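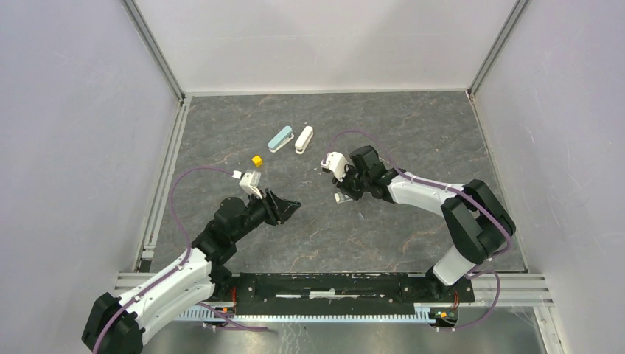

Two stapler-like articles, a yellow cube and a tiny white block.

How to clear the small stuff off a work surface

Big things are easy to tidy. A chair is in the way until you move it, and then it's over there. Small things are where afternoons go. They are too little to need a proper home and too solid to throw away with a clear conscience, so they live on the worktop and breed.

The method below is the one I use at home in Alby. It takes an evening the first time and very little after that, provided you don't stop to play with the staplers. You will stop to play with the staplers.

What you need

A shallow tray. Mine is a Clemano, bought for serving drinks and never once used for it.
A few small tubs with lids.
A pencil and something to label with.
A bin, close enough to be tempting.

Step 1. Leave it all where it is

Resist the urge to sweep everything into a drawer. I did this for years and what I had at the end was a drawer. Have a look at the surface first and see what keeps company with what. Pale things show up nicely on a dark grey top, which is an argument for dark grey tops. Anything grey will hide in the pattern until you lean on it.

Step 2. Pair up the lookalikes

If there are two of something, put them side by side. A light blue and white one next to a plain white one tells you more than either does alone: you can see which is shorter, and which you always reach for. Don't assume that two things of the same general shape do the same job. I own a stapler and a staple remover that I have confused in front of guests.

Step 3. Test anything that claims to be a stapler

Open it over the tray. If it's empty, fill it; if it's full, try it on two sheets of scrap, then on 6. Two sheets is no test at all, as any stapler can manage it on a good day. My old Pralik did two for most of its life and bent its legs at the sight of a third.

Check the refills while you're at it. Boxes are sold by size and the sizes don't swap, whatever it feels like when you push. Write the size on the underside of the stapler in pencil. You'll be smug about this by September.

If it jams, clears and jams again, out it goes. You aren't running a hospice.

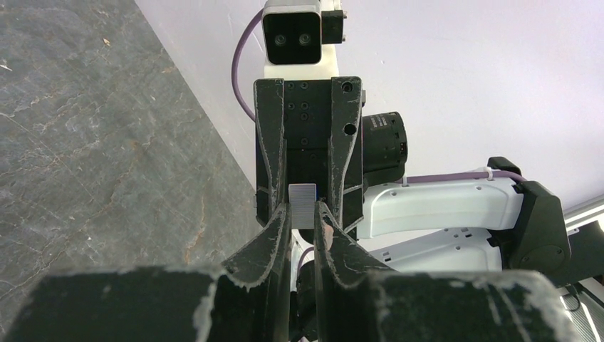 Haberkorn, 31 March 2024

I'm away from home as I write up the second half, and small objects have followed me. So, on to the hard part: blocks.

Step 4. Deal with the blocks

Every house and every workroom has blocks. Yellow cubes, white bits, a little silver rectangle with a finely ridged face and a soft grey sheen. They came from something. They may be part of something. Most of us have picked one up, turned it over, said "hm" and put it back down, and that's how it gets to spend another year there.

Pick up each block once. Hold it by the sides, where you can see its edges, and decide before you let go:

If you know what it belongs to, take it there now. Walk. It's good for you.
If you don't know but it looks made for a purpose, it goes in a lidded tub marked "parts of something".
If it's simply nice, admit that and put it on a shelf. A yellow cube can be an ornament. People have paid for worse.
If you feel nothing at all, bin.

Metal and plastic are better in separate tubs. Metal bits mark the plastic ones when they rattle about together, and black paint in particular rubs off along the edges and leaves pale scuffs. This does no harm beyond making everything look as though it has had a hard life.

Step 5. Label the tubs, dully

Clever labels are a mistake. I once had a tub called "Miscellany" and had to empty it every time to find out what I'd meant. "Small metal" will do. "Staples, right size" will do. "Staples, wrong size" will also do, though you might ask yourself why you are keeping them.

Step 6. Wipe, then put back less

Wipe the surface all over with a damp cloth and go along the far edge with a corner of it, where there's metal trim especially. Crumbs love trim. Dry it off, then put back one stapler – the one that passed – and whatever you use daily.

A note on quantity

I counted once, for my sins. There were 122 small items on or near my desk, not including the staples in a full box, and by bedtime I had kept far more of them than I'd care to print. The tub marked "parts of something" came out heaviest. I weighed it on the kitchen scales: 600 grams, lid included. So far one piece has been reunited with its owner, a lamp, which had been working perfectly well without it.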